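Notebook, play-food set, bench 2
January, 14:10

Carried on with the sorting layout for the Haruna set. Contents checked against the packing sheet this morning. The sheet still lists the board under its old Plakum part code, so I have written the new one in pencil beside it.

Board weighed on the small balance, dry, no produce: 212 g. Watermelon wedge not weighed, the pan is too narrow for it. Will borrow the larger one from Redby when they have finished with it.

Layout under trial: plates in a row along the back, cutting board in front of them on the user's side. Fruit starts on the board and is moved to a plate. Colour matching is left open for now. Banana on yellow is the obvious pairing and most people go for it unprompted. The pink plate has no natural partner in the present set unless we allow the watermelon.

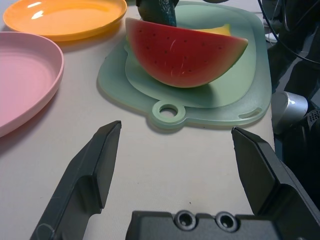
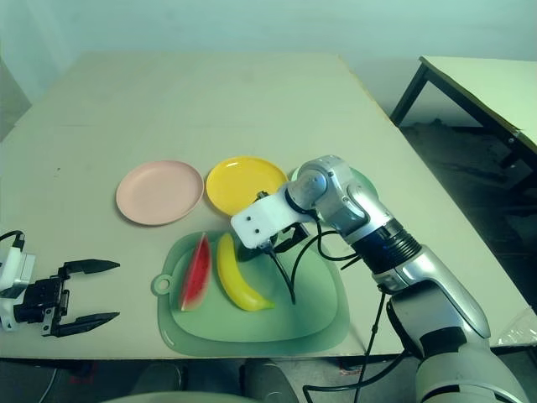
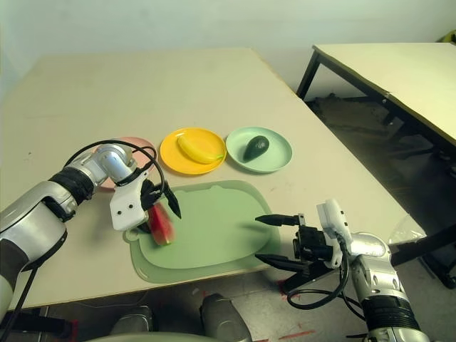

Joanne Ackroyd disagrees about the pink plate. Her note, left on the bench at lunch: "Watermelon on pink is fine by the flesh and wrong by the rind. Half of them will say green. Either accept both or swap the pink for a red." She also wants the hanging tab on the board kept to the same side for every run, as it gets used as a landmark.

Agreed on the tab. On the red plate, Arkska will only mould a new colour at a minimum of 3,000, and we have 1,510 of the pink in store. Pink stays until those are used up. The instruction leaflet will have to say that either plate is acceptable for the watermelon.

Other points:

Wedge is the largest piece and the first to be picked out. Try starting it under the others.
Scuffs on the table top do not come off with the mild cleaner. Left alone.
Usa Rattanakul has asked for the leaflet wording before the end of the month. Draft one is in the blue folder, plate paragraph still blank.

16:40. Board and plates rinsed and racked. Balance not back yet.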